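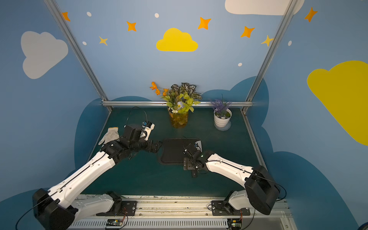 I've had it with success rates. There, I said it! Every manipulation paper I open leads with one big number, and we all nod at it like it's a batting average, and then we go home and can't get the thing to pick up a glove.

What changed my mind was a boring week in February. We'd trained a policy on 200 two-arm demonstrations at Troncombe, and it scored beautifully on our own bench. Then the folks at Diltison ran the same weights on the same model of arms and it fell apart. Same task, same grippers, different background and slightly different camera angles. I was pretty crushed, if I'm being frank with you.

So we went back and did the dull thing. We ran 109 trials and wrote down where each one failed – the reach, the grasp, the handoff, the letting go – and only 11 of the failures were in the grasp, the part we'd spent months tuning. Most of the trouble was in the reach, before the fingers touched anything.

One percentage would have hidden all of that. I'd much rather read a paper with a mediocre score and a table of failures by stage than a shiny score with a video. Merklow's benchmark asks for stage labels now, and people grumble about the extra work (I grumbled too, it's a slog). But it took us 2 afternoons. Surely we can spare 2 afternoons before telling the world our robot can tidy a table.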